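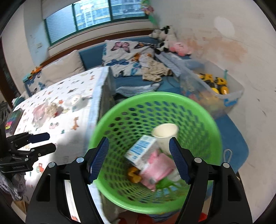 Catch-all basket

A catch-all basket is an open household container that holds things which have no other place, or which have one that is farther away. It is usually round, usually plastic, and usually bought for some better purpose. The term covers the vessel and its contents together, and in ordinary speech the two are rarely separated, which also describes the contents.

Related terms include the odds-and-ends bin, the toy tub and, in the mail-order trade, the "general basket," a phrase that commits the seller to nothing.

Construction

Most catch-all baskets are molded in one piece from colored plastic. The sides are commonly pierced with rows of round or oval holes, and the top edge is finished with a thick, smooth rim. The rim stiffens the wall and gives the hand something to hold. The holes save material and weight, let air through, and allow an owner to confirm from across the room that the missing item is probably in there somewhere.

Green is a frequent color. It goes with no furniture in particular and so may be placed next to any of it.

Solid-walled tubs are sold for the same use but are less forgiving. Sand, crumbs and small beads collect at the bottom and must be tipped out, whereas a pierced basket delivers them gradually to the floor.

Typical contents

The contents of a basket in regular service are mixed by definition. A green one with oval holes might hold a cream-colored paper cup, a small white carton lettered in light blue, a crumpled pink and white package and a small orange-brown object resembling a toy, with a bright green pronged item and a piece of translucent plastic lower down. Such an assortment is normal. Attempts to find a theme in it are discouraged.

Wolfram Harms, in his household manual The Second Shelf, sorts basket contents into four classes:

Residents – items that live in the basket and are taken out for use.
Guests – items put there during a tidying and meant to be moved later.
Packaging – cartons, wrappers and bags, with or without anything inside.
Parts – pieces that clearly belong to something.

Harms considered the fourth class the most durable. A part is kept until the thing it belongs to has been thrown away, and then for a while longer. He allowed that a paper cup could fall into any of the first three classes depending on who had put it there, and that asking was seldom worth the trouble.

Use in tidying

The basket is the main tool of what the manuals call surface clearing. A table is cleared by moving what is on it into the basket, and the table is then described as tidy. The basket is not described.

The method works best on play and craft tables, which gather small goods quickly. These are often covered with a printed cloth, white with little colored pictures being a standard pattern: giraffes, tractors, other vehicles of uncertain make. A busy print hides stains well. It hides small toys equally well, and an orange animal on an orange animal may be overlooked through several clearings.

Plastic bags and lumps of modeling material are the items most often left on the table to the last. The bag is light and moves when reached for; the lump has to be identified before anyone can decide about it.

Two schools exist on the order of work. The older one fills the basket from the bottom up by weight, heavy things first. The newer one, associated with the Reteo line of storage goods and its instruction leaflets, fills it in whatever order things come to hand. Results are similar. An open cup stands upright more reliably under the older system, and collects more small objects under the newer.

Size and terminology

Makers have never agreed on sizes. The Hader catalog listed its round baskets by number, of which the 26 was the smallest and the 115 the largest, the numbers corresponding to no measurement that buyers were able to discover. Laing sold a single model, the Driltilel, in a run of 500, and described it as "medium." Its instruction sheet, included with every basket, was generally found inside the basket some years later.

Maintenance

A plastic basket is washed with warm water and dish soap. The holes are the slow part and are best done with an old toothbrush, which can often be located in the basket itself. Rims that have gone sticky usually need a second wash. Washing requires that the basket be emptied, and it is for this reason done in April or not at all.

Emptying is also the accepted occasion for sorting. Harms recommends tipping everything onto a sheet, returning the residents, sending the guests home and flattening the packaging. Page 97 of the manual carries a footnote conceding that the parts should simply be put back.

See also

Junk drawer
Toy chest
Laundry basket (misuse of)
Oilcloth

Last revised 20 May 2020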